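Oil finish or film finish on a dining table — water rings

Forum: Finishing and Refinishing

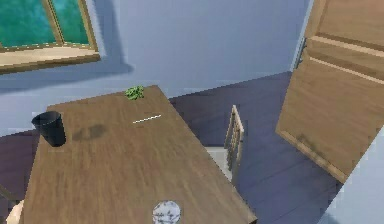

Post 1 — tumell_joinery
Friday, December 30, 2022

Table top is flat-sawn, medium brown, sanded to 180. It will get daily meals, two kids, hot mugs. I am choosing between a hardwax oil and a wipe-on oil-based polyurethane. I have used both on shelves and never on anything that gets wiped down three times a day. Main concern is water rings and how the surface is repaired after a year or two. Sheen should be low. Spraying is out, I have no booth.

Post 2 — Dinesh Gowda
Polyurethane. Thin the first coat, then full strength, scuff with 320 between coats. Let it cure a full month before anyone puts a hot dish on it. Dry to the touch and cured are two different states and most of the complaints on this board come from mixing them up.

A hardwax oil leaves much less on the surface. A wet glass left overnight can mark it. I refinished one last November that had a dozen rings after a single summer.

Post 3 — kustthorpe
Disagree with Dinesh on the repair side. Yes, the oil marks sooner. You also fix it in an evening: abrasive pad, a small amount of oil, buff, done. With poly, a scratch that goes through the film means sanding the whole top, as a spot repair shows a witness line at the edge of the patch.

Which oil did yours have on it, and how many coats? One coat over 180 is not a fair test.

Post 4 — Dinesh Gowda
Owner said 2 coats. I did not see it applied. I will grant that the excess may not have been wiped off properly.

The witness line is mostly a problem with gloss. On satin, a recoat over a clean, scuffed top hides most of it. If the damage has not reached bare wood you do not need to strip anything.

Post 5 — wikano
Before choosing, stop and look at the sanding. 180 is fine under poly. For oil, check the product sheet. Some makers want you to stop at 120 or 150, as a finer surface takes up less oil. Raise the grain with a damp cloth, let it dry overnight, knock it back by hand with the last grit you used.

Also finish the underside. One-sided finishing on a wide top lets moisture move unevenly and you get cup. Same number of coats both faces if you can stand it.

Post 6 — kustthorpe
Underside does not need the same number of coats. No clear finish stops moisture, it only slows it. One coat below is enough if the top is fixed with slotted fasteners that let it move.

Post 7 — wikano
I have flattened enough tops to keep doing both sides. Agree on the slotted fasteners.

Post 8 — tumell_joinery
Thanks. Fasteners are figure-8s, set so they can swing. Leaning toward satin poly, 3 thin coats after the thinned one. How long between coats in a garage at 55 degrees?

Post 9 — Dinesh Gowda
At 55, a day at least, more if it is damp. If the sandpaper loads up instead of making powder, wait longer. Bring the top indoors if you can put up with the smell. And lay the used rags out flat outside until they are stiff — never in a pile.

Post 10 — Asif Ghumman
Do a sample board from the same stock first, both finishes side by side. Leave a wet glass on each overnight after they have cured. Poly will amber the color a little and you may not want that.

Post 11 — tumell_joinery
Have an offcut roughly 10 inches long. Will split it down the middle and post the results when both halves are cured.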